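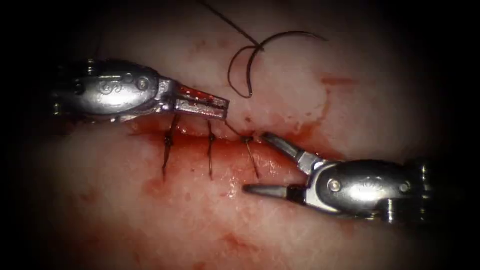
I've been meaning to write about the branch line for ages, and then last night I got home at twenty to nine having left work at half five, so tonight is clearly the night.

If you don't live out this way, a quick bit of background. Brellness is the last stop on a single track that wanders up the valley through Hemora and a couple of halts with a bench and a lamp post. For as long as I've lived here it has been one train an hour if you're lucky, two carriages, heating either off or tropical. In November the work on the passing loop started, the idea being that two trains can finally get by each other at Hemora and we all get a half-hourly service. Lovely! I'm all for it. I went to the drop-in at the library, I ate the biscuits, I filled in the card.

What I hadn't really taken in was what "evening possessions" would mean. They mean that after 7 pm there's no train past Hemora at all and you get a bus. The bus is fine, the driver is a sweetheart, but it goes round by the quarry road because the low bridge is too low for it, and it stops at every halt whether or not there's a soul waiting. A 12 minute hop on the train becomes the best part of an hour. Last night there were more of us than seats, so half a dozen people stood in the rain in the Hemora car park (no shelter, they've fenced off the platform one) until a second bus came up from the depot.

I got talking to Marlies Frei while we waited. She's been doing this journey since before the old signal box came down and she keeps every timetable in a biscuit tin. According to her the loop was first promised when her daughter was in primary school, and the daughter now drives lorries. She also told me the new loop is 600 metres long, which sounded huge to me until she pointed out that the stone trains have to fit in it as well. I'd completely forgotten the stone trains! They come down from the quarry at night and I only ever hear them, that long clanking when the window's open in summer.

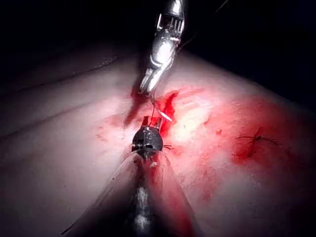
Close work: a robotic instrument over pale tissue, with a thin dark thread beside it.

Anyway, I did what I always do when I'm cross and wrote a long email, then deleted most of it and sent the short version. I asked for three things. Could the last through train be moved back to half seven, even just a couple of evenings a week? Could the bus skip the halts when there's no one on board for them and no one standing there? And could somebody please put up a shelter at Hemora, even a rubbish one from a garden centre. I had a reply within the day, which I'll admit surprised me, with a reference number (I am 1288, hello) and a promise that the second bus will now be there as standard. Nothing on the shelter. Nothing on the half seven either, although the wording was "under review with the contractor" and I'm choosing to be hopeful.

The contractor's people have been decent, I should say. One of the lads let me through the gate the other morning to get my glove off the track side of the fence, well, he got it for me, I wasn't allowed past the cones. He reckoned the rails for the loop would be in by the end of winter and then it's all signalling, and he pulled a face at the word signalling that I didn't enjoy very much.

A few practical bits for anyone else stuck on it. The quarry road bus has no card reader at the moment, so buy your ticket before you leave town. Sit on the left if you get carsick, the bends are kinder. The café at Hemora has started staying open until eight and does a cheese toastie the size of a paperback. And if you're coming up to see me, come before seven or bring a book.

I'll post again when I hear about the shelter. If you've emailed them too, do tell me what you got back, I'd like to compare.

Contact me | © Slow Train to Brellness | Back to top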